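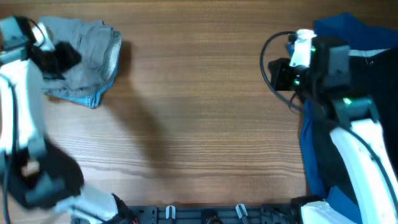
Selar replied to yesterday's post that folding on a table is wasted effort, and that everything should be rolled and stood upright in the drawer.

Rolling works for T-shirts. It does less for anything with a stiff hem, where the roll springs open at one end.

Grey garment, denim-type edge: fold the sides in first, then bring the hem up. Fold the hem last and it ends up outside the bundle and drags on the next item.

Black fabric is the awkward one. On a wooden top under strong light you lose the seams completely. I find them by touch — collar or waistband first, then smooth outwards.

Drawer is 84 cm wide, split into 4 sections. Darks get one to themselves. Mixed sections were tried in January and abandoned.

Stack limit is 2 deep for heavier pieces. Any more and the bottom one creases along the wrong line.

Still to sort: the bag from Clundonon. Mostly jumpers, so the rolling question can wait.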